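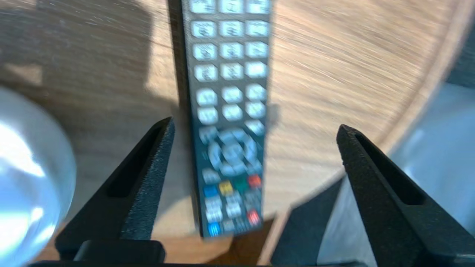 件名:12号室 居間のテレビのリモコンが一部効かない、音量が勝手に下がる
受付窓口:Costach 設備サポート
報告者:Corinne Fitzsimmons(Fitzsimmons 貸別荘 Orkport)
対象機器:Kelis 製テレビ、付属リモコン
優先度:中
状態:クローズ(経過観察の項あり)

報告内容(土曜 9:40 受付)

12号室の居間にあるテレビのリモコンが正しく動きません。昨夜からお泊まりのお客様より、今朝電話で連絡がありました。こちらで聞き取った症状は次のとおりです。

・数字キーのうち、下の段が効いたり効かなかったりする
・音量を上げても、しばらくすると下がっていく
・中央の丸い十字キーの右を押すと、一つ飛ばして動くことがある
・電源は入る。切るときは何度か押さないと切れない

お客様は明日の朝までの滞在です。テレビを見られないわけではないので急ぎとまでは言いませんが、夜に映画を見たいとのことでした。午後に掃除の確認で部屋に入る許可をいただいているので、それまでに手順を送ってもらえれば私が試します。

電池は前の月に替えたと思いますが、記録がありません。

Fitzsimmons

返信 1(サポート、10:05)

ご連絡ありがとうございます。12号室の件、承りました。

先に確認したいことがいくつかあります。

音量が下がる症状は、リモコンを手に持っているときだけでしょうか。テーブルに置いたままでも下がりますか。
テレビ本体の側面または裏面に操作ボタンがあるはずです。そちらで音量を上げた場合も下がりますか。
部屋に別のリモコン(エアコン、照明、レコーダーなど)はありますか。
最近、リモコンに飲み物がかかった、落としたなどの話はありますか。

入室されたら、次の順番で試してください。途中で直った場合も、どの段階で直ったかを書いておいてください。

手順 A 電池を抜いた状態でテレビを見る
リモコンの電池を両方抜き、テレビ本体のボタンで電源を入れて音量を上げます。そのまま十分ほど置いてください。音量が下がらなければ、原因はリモコン側にあります。下がる場合はテレビ側の設定か故障です。

手順 B 放電
電池を抜いたまま、リモコンの各ボタンを一通り押します。電源ボタンは長めに押してください。

手順 C 端子の確認
電池の入る部分のばねと金具に、白い粉、緑色の汚れ、べたつきがないか見てください。乾いた綿棒で拭き、それで取れない汚れは無水エタノールを少し付けて拭きます。

手順 D 新しい電池
必ず同じ種類の新品を揃えて入れてください。充電式は今回は使わないでください。

手順 E 発光の確認
スマートフォンのカメラを起動し、リモコンの先端をレンズに向けてボタンを押します。画面の中で先端が白か薄紫に光れば信号が出ています。機種によっては背面のカメラで見えないことがあり、その場合は前面側に切り替えてください。何も押していないのに光っていないかも見てください。

返信 2(Fitzsimmons、10:30)

お客様に電話で聞けた範囲で答えます。

テーブルに置いたままでも下がったそうです。ただ「いつの間にか下がっていた」という言い方で、置いた瞬間を見ていたわけではないようです。
本体のボタンは場所がわからず、試していないとのことです。
別のリモコンはエアコン用だけです。照明は壁のスイッチです。レコーダーはありません。
飲み物については、お客様は心当たりがないとのこと。前の利用者については不明です。前回の退室点検では「リモコンあり、動作可」になっていましたが、電源の入り切りしか見ていないと思います。点検表にはその欄しかないので。

本体のボタンは、私もすぐには思い出せません。場所を教えてください。

返信 3(サポート、10:50)

12号室の機種は、正面から見て右側の裏、下寄りに小さなレバー状のボタンが一つあります。押し込むと電源、上下に倒すと音量、左右でチャンネルです。壁に近いので、画面の下から手を回すほうが楽です。

テーブルに置いた状態で下がるというのは手がかりになります。考えられるのは次のどれかです。

一、音量を下げるボタンが押されたままになっている、または内部で接触したままになっている。
二、テレビの自動音量調整が入っていて、音の大きい場面で下がったように聞こえる。
三、近くの機器の信号をテレビが拾っている。

二は設定画面で確認できます。「音声」の中の「自動音量調整」を切ってください。手順 A の前に切っておくと、切り分けがしやすくなります。元の設定はメモしておいてください。

点検表の件は別に書きます。

作業記録(Fitzsimmons、14:20 から)

14:20 入室。お客様は外出中。テレビは切れた状態。リモコンは居間の木のテーブルの上にありました。

14:23 リモコンで電源を入れる。二回目で入りました。入力は地上波、音量は小さめ。音量を上げるボタンを押し続けて真ん中くらいまで上げました。

14:25 リモコンをテーブルに戻して見ていると、音量の表示が出て、ゆっくり下がりました。しばらく止まって、また少し下がります。お客様の話のとおりです。画面に音量の表示が出るので、自動音量調整で下がったように聞こえるのとは違うと思います。

14:27 念のため設定を見ました。「自動音量調整」は「入」になっていました。「切」に変更。リモコンで設定画面に入るのに手間取りました。十字キーの右が飛ぶので、目的の項目を通り過ぎます。上下と真ん中の決定は普通です。

14:31 設定を切っても下がります。

14:32 手順 A。電池を抜き、本体のレバーで音量を戻しました。レバーは書いてあった場所にありました。壁との隙間が狭く、指輪を外さないと手が入りません。

14:33 から 14:45 まで、電池なしで放置。その間に寝室の窓の鍵と洗面所の換気扇を確認。戻って見たら音量はそのままでした。表示も出ません。テレビ側ではなくリモコン側で決まりだと思います。

14:46 エアコンのリモコンを居間で何度か操作。テレビに変化なし。

14:48 手順 B。全部のボタンを押しました。押した感触がほかと違うものがありました。

・音量を下げるボタン。押すと戻りが遅い。指を離しても少し沈んでいる
・数字キーの下の段。押し心地が重い
・十字キーの右。軽くてカチカチした感じが薄い

色付きのボタン(左から青、黄、緑、赤)の押し心地は普通です。その下の小さいボタンのあたりも、押した感じでは異常がわかりませんでした。

14:52 手順 C。端子に粉や緑色の汚れはありません。片側のばねが少し斜めになっていたので、つまようじでまっすぐにしました。入っていた電池は左右で銘柄が違っていました。片方は使用期限が切れています。前の月に替えたと書きましたが、替えたのは片方だけだったのかもしれません。

14:55 手順 D。新品を揃えて入れました。電源は一回で入ります。切るのも一回です。これは改善しました。
音量は下がります。前より下がり方が速くなりました。

14:58 手順 E。私の電話の背面カメラでは何も見えず、前面に切り替えたら見えました。何も押していないのに、先端が光っています。光って、消えて、また光ります。音量を下げるボタンの縁を爪で少し持ち上げると止まり、離すとまた光ります。

15:03 ボタンの縁の隙間に、乾いた茶色っぽい汚れがありました。綿棒の先に付きました。においはありません。

15:05 いったん電池を抜いて、テーブルに置きました。お客様が戻られるのは夕方です。

返信 4(サポート、15:20)

詳しい記録をありがとうございます。原因はほぼ絞れました。

音量を下げるボタンのゴムが戻りきらず、内部の接点が触れたままになっています。電池が弱いうちは信号も弱く、届いたり届かなかったりするので、ゆっくり下がるように見えます。新しい電池で速くなったのも、それで説明がつきます。電源が入りにくかった点は電池が原因と考えてよいと思います。

数字キーの下の段については、液体が中まで回っている可能性があります。音量のボタンから信号が出続けていると、ほかのボタンの信号が負けて届かないこともあるので、音量を直せば一緒に直るかもしれません。十字キーの右が飛ぶのは接点の汚れか、ゴムのへたりのどちらかです。

次のどちらかを選んでください。

対応 1 リモコンを開けて清掃する
ネジは電池室の中に一本あるだけで、あとは爪で留まっています。慣れていないと爪を折ることがあります。乾燥の時間も要るので、今夜までに終えるには早めに始める必要があります。

対応 2 交換する
Kelis の純正は取り寄せになります。町の電器店にある汎用品なら今日中に使えますが、一部のボタンが対応しません。汎用品の価格を店に確認したところ、2,598円でした。

貴社との契約では、2,000円を超える備品の購入は事前に承認をいただくことになっています。汎用品にする場合は、このチケットに承認の旨を書いてください。

返信 5(Fitzsimmons、15:35)

承認の前に質問があります。

汎用品で対応しないボタンはどれですか。お客様が使うのは電源、音量、チャンネル、入力切替、それと動画サービスの画面で使う十字キーくらいです。
開けて清掃した場合、純正を取り寄せなくて済む見込みはどのくらいありますか。
空いている部屋に同じテレビのところがあれば、そのリモコンを持ってくるのではだめですか。

返信 6(サポート、15:45)

順にお答えします。

汎用品では色付きのボタンと、番組表の一部の操作が対応していません。挙げていただいた操作は使えるはずです。ただし動画サービスの画面を一度で呼び出すことはできず、入力切替からたどる形になります。

清掃で直る割合は、開けてみないとお答えできません。糖分のある飲み物が乾いただけなら、多くの場合は戻ります。基板の接点が黒く変色している場合や、ゴムの裏の黒い部分がはがれている場合は、清掃しても戻りません。

同じ機種のリモコンを借りる方法は使えます。登録の作業は要らず、そのまま動きます。この方法を先に挙げるべきでした。失礼しました。台帳では上の階の角部屋が同じ機種で、今夜の予約は入っていないようですが、そちらで確かめてください。

作業記録 続き(Fitzsimmons、15:55 から)

15:55 角部屋は空室。明後日まで予約なし。リモコンを持ち出しました。鍵の棚に「リモコン貸出中」と紙を貼りました。

16:02 12号室で角部屋のリモコンを試しました。電源、音量、数字キー、十字キー、どれも問題なし。音量を上げて五分待っても下がりません。テレビは正常です。

16:08 自動音量調整を「入」に戻しました。元がそうだったので。

16:10 角部屋のリモコンをテーブルに置き、故障したほうは事務所に持ち帰り。お客様宛てに、リモコンを取り替えたこととお詫びを一筆置きました。

今夜の分はこれで間に合うので、汎用品の購入は見送ります。故障したリモコンは私が開けてみます。清掃の手順を送ってください。急ぎません。

返信 7(サポート、16:30)

購入見送りの件、了解しました。清掃手順を送ります。

用意するもの
小さいプラスドライバー、薄いプラスチックのヘラ(使い終わったカードでも可)、綿棒、無水エタノール、台所用の中性洗剤、ぬるま湯、乾いた布、ネジを入れる小皿

開け方
1 電池を抜きます。
2 電池室の奥のネジを外し、小皿に入れます。
3 上下の合わせ目にヘラを入れます。電池室に近い側から始め、少しずつひねって爪を外してください。先端の発光部の側は最後にします。金属のドライバーをこじ入れると縁が欠けます。
4 片側が浮いたら、裏のカバーをゆっくり持ち上げます。基板はカバーではなく表側に残ります。
5 基板を外し、ゴムのシートを取り出します。ボタンは一枚のシートにつながっています。

基板の清掃
綿棒にエタノールを付け、接点の部分を軽く拭きます。こすりすぎると接点の表面が傷みます。茶色い汚れが溶けて綿棒に付いたら、新しい綿棒に替えてください。基板は水洗いしないでください。

ゴムシートの清掃
ぬるま湯に中性洗剤を少し入れ、指の腹で洗います。裏の黒い丸い部分は強くこすらないでください。エタノールは使いません。すすいだら布で押さえて水気を取り、風通しのよいところで一晩置きます。ドライヤーの熱風は避けてください。

表のカバーの清掃
ボタンの穴の縁に汚れが残っていると、ゴムを洗ってもまた引っかかります。綿棒で穴の内側を一つずつ拭いてください。今回の症状では、音量の穴の縁がいちばん疑わしいところです。

組み立て
逆の順番で戻します。裏のカバーを閉じる前に電池端子の向きを確かめてください。閉じたら、まず電池を入れずに全部のボタンを押し、戻りの遅いものがないか見ます。そのあと電池を入れ、手順 E と同じ方法で、押していないときに光らないことを確認してください。

作業記録 続き(Fitzsimmons、同日 19:10)

19:10 事務所で開けました。ネジは固くありませんでした。爪は一つだけ白く変色しましたが、折れてはいません。

中は思ったより汚れていました。音量を下げるボタンの周りから、数字キーの下の段にかけて、茶色い膜のようなものが広がっています。触るとべたつきます。たぶんコーラか甘いコーヒーです。十字キーの右のところまで薄く続いていました。三か所の症状は同じ汚れのせいだったことになります。

基板の接点は黒くなっていません。綿棒をかなり使いました。

ゴムシートの裏の黒い丸は、十字キーの右のところだけ少し薄くなっています。はがれてはいません。

19:45 ゴムシートを洗って、布の上に広げました。カバーの穴も拭きました。音量の穴の縁に固まりがあり、つまようじで取りました。

20:05 お客様に電話。テレビは問題なく使えているとのこと。

作業記録 続き(Fitzsimmons、翌朝 8:30)

8:30 ゴムシートは乾いていました。組み立て。一度閉めたあと、電池端子の片側が溝からずれているのに気づいて開け直しました。

8:50 電池なしで全部のボタンを確認。音量を下げるボタンは上げるほうと同じように戻ります。数字キーの重さもなくなりました。

8:55 電池を入れ、前面カメラで確認。押していないときは光りません。どのボタンを押しても光ります。左下の小さい青いボタンも光りましたが、テレビで何に使うのか知りません。

10:40 お客様の退室後、12号室で確認しました。

・電源:入、切とも一回
・音量:上げて三十分置いて変化なし
・数字キー:全部反応する
・十字キー:上、下、左、決定は正常。右は一つずつ動くが、弱く押すと反応しないことがある
・色付きのボタン:番組表の画面で反応あり
・距離:ソファからも、奥の食卓からも届く

音量の目盛りは99まで上げてみて、そこから下まで一つずつ下げました。途中で飛んだり止まったりはしません。最大にしたのは一瞬です。

11:05 角部屋のリモコンを返却。鍵の棚の紙を外しました。角部屋でも電源と音量を確認、正常。

返信 8(サポート、11:30)

確認ありがとうございます。復旧と判断します。

十字キーの右は、裏の黒い部分が薄くなっているとのことなので、そこが原因でしょう。普通に押して動くうちは、そのままお使いいただいて差し支えありません。反応が悪くなったら、Kelis の純正品を取り寄せます。その際は2,000円を超えるかどうかを先にお知らせします。

電池については、部屋ごとに交換した月を残すことをお勧めします。電池室のふたの裏に小さなシールを貼り、月だけ書けば足ります。今回のように片方だけ古いという状態も避けられます。

先ほど後回しにした点検表の件です。現在の「リモコンあり、動作可」の欄を、次のように分けてはいかがでしょうか。

・リモコンがある
・電源の入り切りが一回でできる
・音量を上げて置き、下がらない
・チャンネルが上下とも変わる
・十字キーの上下左右と決定が動く
・表面とボタンの縁に汚れ、べたつきがない
・電池交換の月

音量の項目は、テレビをつけたままほかの場所を点検し、部屋を出る前に見れば、余分な時間はかかりません。

返信 9(Fitzsimmons、12:15)

点検表はその形で作り直します。ただ「チャンネルが上下とも変わる」は外します。動画サービスしか使わないお客様が増えていて、掃除の人がそこまで見るのは難しいです。代わりに入力切替を入れます。点検が終わったら地上波に戻しておく、という一行も足します。前に外部入力のままになっていて、画面が映らないと夜中に電話が来たことがあるので。

シールは今日のうちに12号室と角部屋に貼りました。どちらも October と書いてあります。残りの部屋は退室のたびに貼っていきます。

前の利用者への請求はしません。いつこぼれたものかわかりませんし、部品も買っていません。

一つ質問です。リモコンをビニールの袋やカバーに入れておくのはどうですか。ほかの宿で見たことがあります。

返信 10(サポート、12:40)

カバーについて。飲み物には効果があります。注意していただきたい点は二つです。先端の発光部に厚いカバーがかかると、届く距離が短くなることがあります。また、カバーの内側に水気が入るとかえって乾きません。使われる場合は、透明で薄いものを選び、退室清掃のときに外して拭いてください。

シリコンの厚手のものは、ボタンの位置がずれて押しにくいという声をいただいています。

ほかになければ、このチケットを閉じます。

返信 11(Fitzsimmons、13:00)

カバーはまず12号室だけで試します。閉じてください。

クローズ記録(サポート)

症状:音量が勝手に下がる。数字キーの下段の反応不良。十字キーの右の誤動作。電源の反応不良。
原因:飲料と思われる液体がリモコン内部に入り、乾いて固着したことによるボタンの戻り不良と接点の汚れ。電源の反応不良は、期限切れの電池の混用によるもの。
対応:電池の交換、電池端子の修正、分解清掃。滞在中は同機種のリモコンを貸し出し。
テレビ本体:異常なし。設定は「自動音量調整 入」に復元済み。
費用:部品代なし。汎用品(2,598円)の購入は見送り。
経過観察:十字キーの右。反応が悪化した場合は本チケットを再開し、純正品を手配する。
関連:退室点検表の改訂(Fitzsimmons 側で対応)、薄手カバーの試用(12号室のみ)

追記(Fitzsimmons、クローズ後)

カバーを付けてから三組のお客様が泊まりました。苦情なし。退室のときに一度、カバーだけ外されてソファの隙間に入っていました。十字キーの右は変わらず使えています。

新しい点検表で、別の部屋のリモコンの電池ぶたがなくなっているのが見つかりました。テープで留めてありました。これは別のチケットで出します。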